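Monday, late

So the big Ikholm patch finally landed and I lost my whole evening to it! 23 new tracks, and the Miltham one is so mean (that double hairpin right after the tunnel, ugh). I played it eight times and my best was 3,618 points, still 200 short of gold. My wrists are toast. The Evia night course is gorgeous though, and the music on it has been stuck in my head since dinner. Going for gold again tomorrow, before work if I can get up.
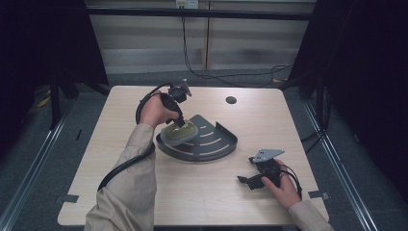
Yellow-green block, gray corner shelf.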